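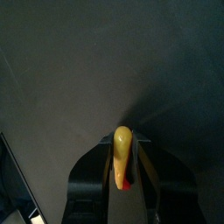

Unit 2: Reading a Kit Offer

Courses > Applied Automation > Unit 2 > Handout

Instructor: Parvaneh Vahidi
Revised 6 July 2025

In this unit we look at the Codia two-arm bench kit, sold by Pakzad. The kit has two arms, a gripper for each, wrist cameras, a fixed camera, and a framed table with black curtains. The quote is in your packet. Read it before class and mark anything you don't understand.

1. What the price covers

The base quote covers the arms, frame, cameras and 15 hours of setup help. Spare fingers are on a separate line, and so is the Dadness recording software, which is licensed per seat. Students often miss the second one. The part list runs to 539 entries, most of them screws and brackets. You only need the first page.

2. Gripping small things

The offer says the gripper will hold "common household and toy items." That is too loose to test. Write down the items, the starting position of each, and what you will accept as a good grip. A small curved object with a glossy surface is a fair choice. So is one with a round end and a narrow end, where the result can depend on which part the fingers close on.
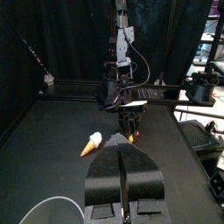
Fig. 1. Wrist camera view. Toy ice cream cone on the table; the far gripper is closed on a small yellow and orange object.

Note how much of the wrist view is taken up by the gripper itself. When you compare kits, ask for sample footage with the fingers both open and closed.

3. Sharing the table

Two arms can reach the same spot, so ask who is responsible for preventing a collision. In the Codia kit this is left to the operator. The Pleltska kit we covered in March has a software limit, but it slows both arms near the center.

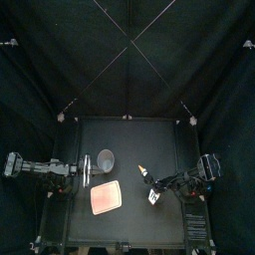
Fig. 2. Overhead view. Clear cup and pink pad between the arms, nearer the left one.

Also check cable slack at full reach, and how the fingers are replaced.

4. Assignment

Write a two-page review of the quote. List the claims you could test in one afternoon and the ones you could not. For one claim, plan a trial of 70 grasps and include a blank results table. Use the part names from the quote. Prices go in an appendix.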